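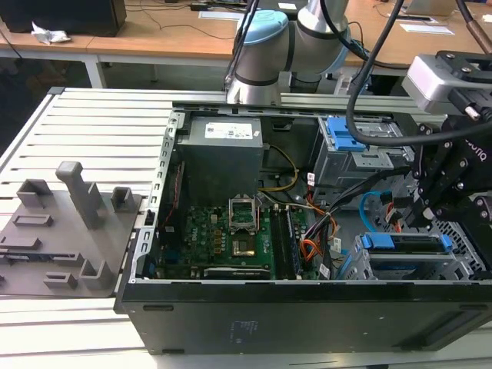

**What is Fisutano opening in March?** A walk-in counter where people can drop off old computers, get usable ones fixed, and buy a refurbished desktop at a low price.

FOR IMMEDIATE RELEASE

**Fisutano opens Karagiannis Street counter for used and unwanted computers**

Doors open at 8 in the morning, first week of March. Ground floor of the old Lukico building, side entrance, next to the bike racks. Free parking for two hours behind the building. Bring the machine, bring the power cord if you still have it. Monitors yes. Printers no, sorry, not yet.

The counter takes desktops and laptops of any age. Working or dead. Staff look at each one and sort it into repair, resale or parts. Drop-off is free for households. Small businesses pay a flat fee per load, price list at the desk.

"People have these things sitting in closets for years," said Teodora Petek, who runs the new location. "They don't want to throw them out and they don't know who to call. So, call us. Or just come by."

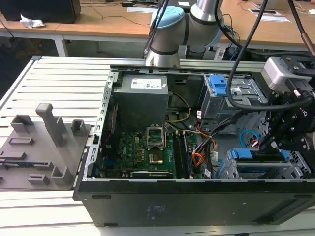 *Desktop tower with the side panel off.*

Storage drives are handled separately. Every drive that comes in gets wiped before anything else is done with the machine, and owners can ask for a written receipt. Anyone who would rather keep thier drive can have it pulled at the counter while they wait.

Refurbished desktops go on sale the same week. Some 200 are ready for opening day, all with a three-month warranty, keyboard and mouse included. Schools and libraries can reserve ahead by email. Limit of 2 per household for the first month.

Fisutano is working with Flunano, the local parts reseller, on memory and power supplies. Flunano will keep a shelf at the counter so simple repairs can be done same day. 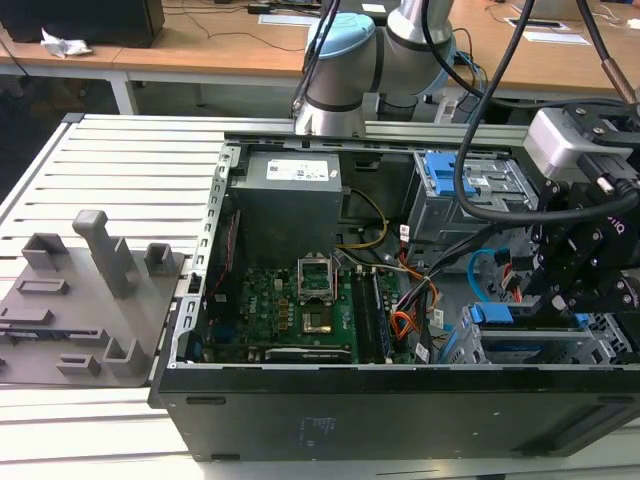
Bigger repairs take longer, normally three to five working days, and customers get a call with a price before any work starts. No call back from the customer, no work, no charge.

"We want the prices up on the wall where everyone can read them," said Vlasta Atanasov, head of repairs. "If a fix costs more then the computer is worth we'll say so."

Evening hours until 8, twice a week, schedule to be posted on the door. A free class on backing up photos and files is planned for later in the spring. Sign-up sheet at the desk.

**About Fisutano**

Fisutano repairs and resells used computers and office equipment. The Karagiannis Street counter is its third location.

**Press contact**

Teodora Petek, Fisutano. Interviews and tours of the repair area by appointment, mornings best.

###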